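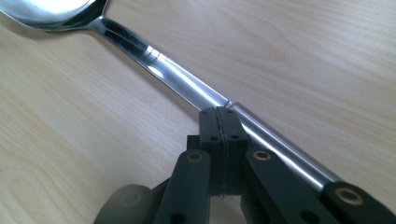

I have been eating my breakfast, my lunch and a fair number of my late-night bowls of cereal with the Jultcombe flatware for 10 months now, and I think that is long enough to have an opinion worth passing along. We bought the 40-piece set, service for eight, after years of getting by on a drawer of leftovers from two grandmothers, a college apartment and at least one potluck where somebody went home with the wrong serving spoon (sorry, whoever you are!).

Let me start with what I love, and that is the weight. If you have ever picked up a cheap teaspoon and felt it give a little in a tub of hard ice cream, you know the feeling I was running away from. The Jultcombe pieces are solid. The tablespoon has a nice heft toward the handle end, so it rests in your hand and doesn't want to tip forward into the soup. My mother-in-law has arthritis in both thumbs, and she told me at Easter that these were the first forks in a long while she hadn't had to grip hard. I took that as high praise, coming from her.

The soup spoons deserve a paragraph to themselves. They are on the large side, and I know some people will find them too big. My youngest certainly does, and she goes straight for a teaspoon every time. But for chili, or for a brothy noodle thing with plenty of bits in it, I want a big spoon — I want to get a bean and a piece of tomato in the same bite. The edge is smooth all the way around, too. Our old ones had a sort of burr on one side that I had gotten so used to I only noticed it once it was gone. 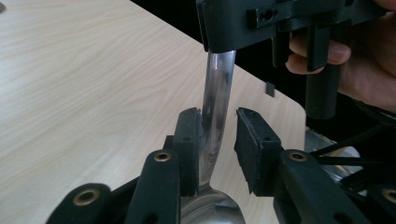

Now for the finish. We went with the polished version, and I did go back and forth on it, because the brushed one hides fingerprints and we are a family of fingerprints. Polished looks lovely on a holiday table with the candles lit. It also shows water spots if you let it air dry, so I have taken to opening the dishwasher as soon as it finishes and running a towel over the spoons while they're still warm. It takes me a couple of minutes and I kind of enjoy it. If you won't enjoy it, get the brushed.

Scratches will come. The backs of the spoons pick up fine hairlines first, from rubbing against each other in the drawer, and by June ours had lost that straight-from-the-box look. I don't mind this one bit. Flatware that gets used should look like it gets used, and a divided tray helps a good deal. We have the Trirkton bamboo one, and the long slots are just barely long enough for the dinner knives, so measure before you order.

The knives are my one real complaint. They're handsome and they balance nicely on the edge of a plate, but the serration is shallow and it struggles with anything tougher than a chicken breast. For pork chops I still bring out my old Bradton steak knives, with their chipped wooden handles, and they don't match a thing. I also found 2 small rust freckles on one blade after a lemony fish dinner sat overnight in the sink. That was my own fault, and they came off with a paste of baking soda, but the forks and spoons went through the same night without a mark.

Before buying I compared these with the Shibata set, and I'll say a word about it in case you're doing the same. My sister owns it and we eat at her house often. The Shibata is slimmer and more elegant, with long narrow fork tines that make me feel like I should sit up straighter. If you have small hands, or you mostly cook for two, it may suit you better. I found the handles a bit thin for everyday meals, and it costs quite a bit more per place setting.

I read a great many customer reviews before I decided (there were 2,700 of them on the store page, and I won't pretend I read them all), and the complaint that kept coming up was that the teaspoons run large. They do. Mine won't fit into the neck of a spice jar, so I keep one skinny old teaspoon in the baking drawer for that and for getting the last of the vanilla paste out.

Would I buy the set again? Yes, and I've already ordered four extra teaspoons, seeing as ours vanish into lunch boxes at a steady clip. The store sells single pieces, so check that your pattern is still listed before you commit to it.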